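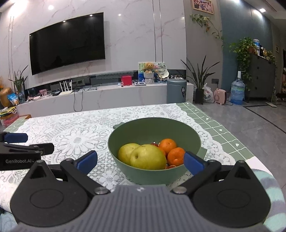
Gilberto Cusi came back to Bedoya in June, after 25 years, to sell his mother's house. The bus from Jukaver left him at the bridge and he walked up with one bag. The key was still with the neighbor. He had prepared in his head what he would say to her, but she only gave him the key and asked if he had eaten. In the kitchen he put his bag on the floor and looked for something to look at. There was a bowl, and he was thankful for it, for a bowl does not ask you why you did not come to the funeral. He stayed with his coat on until it became dark.

The next morning he began with the drawers. He found 20 letters, all in his own writing, and he was ashamed that there were so few. Under them was a notebook where his mother had written the price of bread and the weather, and sometimes his name, with nothing after it. He read it slowly. On one page she had put a mandarin peel to dry and it had left a brown stain.

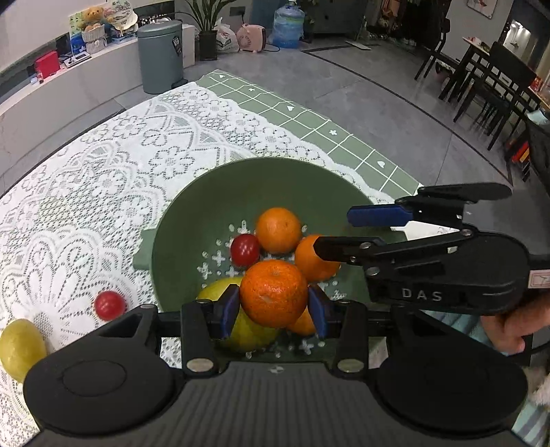 Nazanin Hosseinzadeh told him through the open window that his mother had never locked the door in the evening, not even in winter, and that he should think about this before he signed any paper. Gilberto said that the buyer was expecting him at noon. Then he asked her how one lights the stove.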